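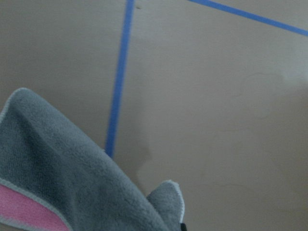
*Blue tape on a beige surface, Elberg.*

# About Plarell

Plarell supplies coatings, adhesives and surface preparation advice to joinery shops, fit-out contractors and maintenance departments. The company trades from one site at Elberg, where the stores, the test room and the office share a single building. It doesn't manufacture paint. It buys in base products, tints and repacks them to order, and tests them on the substrates its customers use.

## What we supply

The current list holds 1,259 stock lines. The largest group is water-based interior coatings, followed by primers, fillers, abrasives, masking products and contact adhesives. Solvent-based products are kept for trade accounts only and must be collected or sent by a carrier approved for them.

Tinting is done by weight. Each batch is given a number, and the formula is kept under that number together with the base used and the date of mixing. A customer who quotes the batch number on a later order will receive the same formula. If the base product has been changed by its maker in the meantime, we say so on the order confirmation and send a brushed-out card before the tins leave.

Minimum order for a tinted product is one litre. There is no minimum for untinted stock. Orders over 200 litres of one colour are mixed as a single lot and boxed together before filling, so that all tins in the delivery match.

## How we test

The test room carries out work for our own stock decisions and, on request, for customers. Most of it falls under these headings:

- adhesion by cross-cut and by pull-off
- dry film thickness
- gloss at 60 degrees
- resistance to wet scrubbing
- drying and recoat intervals at controlled temperature and humidity
- clean removal of masking tapes from cured and part-cured films

Panels are conditioned for seven days before adhesion testing unless the customer asks for another interval. We report individual readings as well as the mean. A mean on its own hides the panel that failed at one corner, and that corner is usually what the customer has telephoned about.

Tape removal takes up more bench time than people expect. A film that feels dry may still lift at the tape line if it's masked too early, and a low-tack tape left in place over a warm weekend can behave like a much stronger one. Our data sheets therefore give three times for each coating: touch dry, recoatable and safe to mask. The third figure is our own. It applies to the tapes named on the sheet and shouldn't be carried over to others.

Test reports state the substrate, the preparation, the number of coats and the room conditions. They do not state that a product is suitable for a job. Suitability depends on the site, and that has to be discussed.

## History

The business began as the paint counter of Ehlers, a builders' merchant. When the merchant gave up decorating products, the counter was bought out with its stock, its tinting records and a lease on the rear store. The older formulas were on cards, and 118 of them are still in use. They have been re-weighed in modern bases, and the new version carries the old card number with the suffix E.

The move to Elberg gave us a heated store and a room that could be held at a steady temperature. Before that, drying times were measured in the office, and the results from January could not be compared with those from summer. Data sheets issued before the move have been withdrawn. If you hold one, please ask for the current issue.

## Jotby

Jotby is our record system for finishing work. It began as a paper form and is now also available as a spreadsheet. Each entry covers one area of one job: substrate, preparation, product, batch number, coats, conditions and the initials of the person who applied it. It's free to account holders.

The form has been kept to one side of A4. Requests for extra fields are considered once a year, and a field is added only if another can be removed.

## Staff and contact

Technical questions are answered by Matilde Marinho, who runs the test room and signs all reports. She can be reached through the main office number in the mornings; afternoons are normally spent at the bench. Written enquiries should include the product name, the batch number and a description of the surface, with a sample where one can be spared. Samples smaller than a postcard are difficult to test and may be returned.

Stock and delivery questions go to the stores desk. Deliveries leave on weekdays. Orders for tinted goods received before noon are mixed the same day, except single lots over 200 litres, for which a date is agreed in advance.

The trade counter is open to account holders and to the public. Colour matching from a physical sample can be done while you wait if the sample is flat, clean and in one colour. Textured or patterned samples have to be left with us.

Page last revised October 15, 2021.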